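Newsletter > Around the Kitchen > Drinks Table

Last updated November 7, 2023
Reading time: 3 minutes

Setting out the drinks table

Several readers wrote in after the last issue to ask how we lay out a table for cold drinks. Most of them have the same trouble: the glasses end up behind the ice, the fruit goes on last wherever there is a gap, and people reach across each other. Obsa Yimer has been working on a layout that keeps the pieces apart, and this item goes over where it stands now.

The idea is to give each job its own part of the table. Fruit and its board go at the far end. Bowls and the small cup take the middle. Glassware stays at the near corner, where a person coming up to the table would pick up a glass first. A long, narrow table suits this better than a square one, and brown paper makes a good cover because it can be rolled up and thrown out at the end.

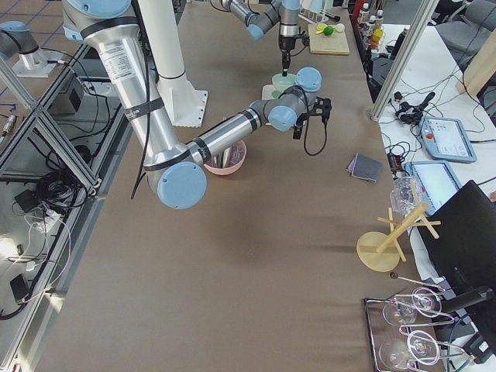 The table with the mint-green cup on its square plate, the fruit board beyond it and the glasses at the near corner.

The board holds very little. One lime and one slice of lemon are enough to show people what is on offer, and more can be cut in the kitchen as it goes. Earlier versions had a full bowl of citrus out, and most of it went back in the refrigerator. Put the knife away once the cutting is done.

The cup on the plate is for whatever small item the drink calls for, such as mint leaves or sugar. A plate under it catches spills and makes it easy to move without touching the rim. Coasters should be left in a stack. Laid out one by one they take up room and people don't use them any more often.

Obsa prefers a mug tree for the cups with handles. It has a small base and holds them off the table, and it can stand next to the glasses without crowding them. Load opposite pegs first or it will tip. If you are short on pegs, hang only what you expect to use and keep the rest in the cabinet.

For wine glasses, a wire holder is worth having. Glasses set straight down on paper tend to get knocked, and a holder keeps the bowls from touching. Two glasses per holder is plenty for this corner of the table. Refill it from the kitchen.

The middle of the table took the longest to settle. Nima Mazandarani tried it with one large bowl and then with several small ones, and the small ones won. A pink bowl with its own scoop goes in the center, and pale green bowls are spread out along the table instead of being bunched together. The color difference helps — you can tell someone "the pink one" and they will find it. Leave the scoop standing in the bowl with its handle up so that it doesn't get laid down on the paper.

A folded cloth belongs on the side where people stand. Fold it flat and leave it there from the start. If it stays in the kitchen, no one will go and get it.

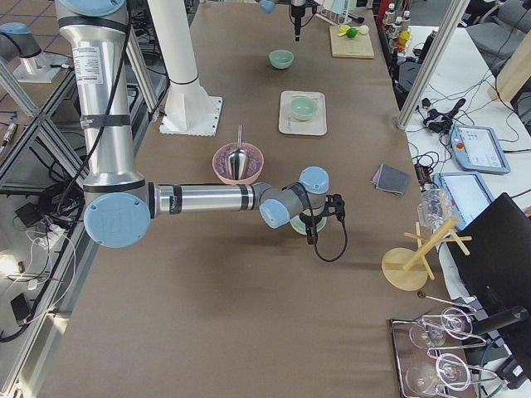

Amounts and timing

Nima's notes give these amounts for a table of 16 people:

Ice: up to 11 pounds, most of it kept in the freezer and brought out a bowl at a time
Sugar syrup: 400 grams of sugar to 400 milliliters of water, made the day before
Limes and lemons: one of each on the board, the rest uncut in the refrigerator

Set the glassware and the mug tree first, then the empty bowls, then the board. Fill the bowls last. Ice can wait until people are at the door.

We plan to come back to the subject in January with a version for hot drinks. If you have a layout that works on a short table, send it in with the length and width.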